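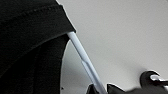

# Why do black clothes get hot in the sun?

Maybe you have felt this already. It is noon, you wear a black T-shirt, and your friend wears a white one. You both stand in the same place under the same sun. After a while you want to go into the shade, and your friend still wants to play. Why is it so?

To understand it, we must first talk about light.

## What is inside the light

The light of the sun looks white or a little yellow to us. In truth it is a mix of all the colors of the rainbow, and also some light that our eyes cannot see. When rain falls and the sun shines at the same time, the small drops of water divide this mix, and we get a rainbow.

Now think of a red tomato. The sunlight falls on it with all its colors. The skin of the tomato keeps most of the colors and sends back the red. The red light travels to your eye, and you say, "This tomato is red!" When something keeps light, we say that it **absorbs** the light. When it sends light back, we say that it **reflects** the light.

A white shirt reflects almost all the colors together. A black shirt absorbs almost all of them, and very little light comes back to your eye. For this reason it is difficult to see the folds in a black sweater when the room is dark.

## Where does the light go?

Light carries energy, and energy cannot just disappear. When the black cloth absorbs the light, the energy goes into the threads. The threads are made of very tiny pieces called molecules. These molecules are always shaking a little. When they receive energy from the light, they shake faster, and this faster shaking is what we feel as heat.

The same happens with a black car seat, a dark road, or a black cat that sleeps at the window. (Touch the cat gently. It will be quite warm on the side of the sun.)

## How is cloth made black?

Most cotton is a creamy white color when it grows. To make it black, people put it in a bath of dye. A dye is a colored material that goes into the threads and stays there. Black is one of the harder colors to make well. If there is too little dye, the cloth looks gray or brown.

In the town of Osside, where I lived for two years, there was a small dye house with the name Teoh. Mr. Prasetyo Manurung worked there, and he let our class visit in March. He showed us a cloth that had been in the bath for only a short time. In the room it looked black to us. Then he carried it to the door, and in the daylight we saw that it was dark brown! "The sun is my inspector," he told us. I have remembered this sentence very well.

Black cloth can also lose its color. Sunlight slowly breaks the dye, and washing takes a little of it away. If you like your black trousers, turn them inside out before you wash them, and dry them in the shade.

## Try it yourself

You need:

- one piece of black cloth and one piece of white cloth, of the same size and thickness
- two ice cubes of the same size
- two small plates
- a sunny place

1. Put the plates side by side in the sun.
2. Place one ice cube on each plate.
3. Cover one with the black cloth and the other with the white cloth.
4. Wait ten minutes and look under the cloths.

Which ice cube is smaller? Write it down, then put new ice cubes and do it again in the shade. Is the difference still so big?

One girl in our class, Sekar, did the test with wet cloths, and her result was not the same as ours. Think about what the water could change.

## A question from a reader

Ignacio asks: "If black is so hot, why do some people in the desert wear black robes?"

This is a very good question. Scientists have studied it. The black robe does become hotter than a white one on the outside. But the robe is wide, and there is a lot of air between the cloth and the skin. The warm air moves up and goes out, and other air comes in from below. In this way, much of the extra heat leaves before it arrives at the body. A tight black shirt does not have this moving air, so you feel more of the heat.

## Words to remember

**Absorb:** to take in and keep.

**Reflect:** to send back.

**Dye:** a material that gives color to threads or cloth.

**Molecule:** a very tiny piece of a material, much too small to see with your eyes.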